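## 3. Soiling of shared work surfaces

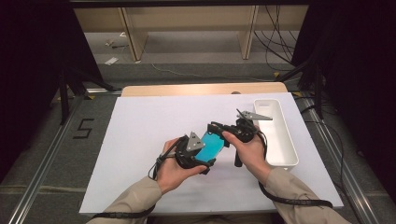 Enriquez

**Figure 1.** Large white board laid flat on a light wooden tabletop, in use during handwork.

### 3.1 Sites and surfaces

Surface soiling was measured at two sites, Clendstead and Linddale. Both let tables by the half day to groups whose work ranges from sewing to small repairs. A white board placed over the tabletop (Figure 1) is a common arrangement for such work, as small parts are easier to find against it. The question in this section is how much residue a board of this general type holds after ordinary cleaning, compared with bare wood.

Clendstead supplied 40 boards and Linddale supplied 16, giving 56 in total. Boards with deep cuts or lifted edges were left out before sampling began. Bare tabletops at both sites served as the comparison group and were cleaned on the same schedule.

### 3.2 Sampling

Each surface was divided into a center zone and an edge zone. Swabs were taken from both zones before cleaning, directly after cleaning, and again the next morning. A total of 632 swabs were collected. Swabs with torn tips or incomplete labels were discarded, which left 600 for analysis.

Cleaning followed the Grerard protocol: one pass with a damp cloth, one pass with a mild detergent, and a final pass with clean water. Cloths were changed between surfaces. Drying was by air only. Staff at Linddale had used paper towels before the study and returned to them after it ended in December.

### 3.3 Results

Residue before cleaning was higher in the edge zone than in the center zone at both sites. Forearms and sleeves rest near the edge for long periods, and this may account for part of the difference, although contact time was not recorded. Cleaning lowered residue on boards and on bare wood. The reduction was larger on boards, and the values varied less from one board to the next.

Next-morning values on bare wood were slightly above those taken directly after cleaning. The same rise was not found on boards. Moisture held in the grain is one possible cause. Room humidity was logged at Clendstead only, so the effect could not be tested across sites.

Board age had no clear relation to residue. Purchase records were missing for several of the Linddale boards, and age was entered as unknown in those cases. Removing them from the model did not change the direction of any result reported in this section.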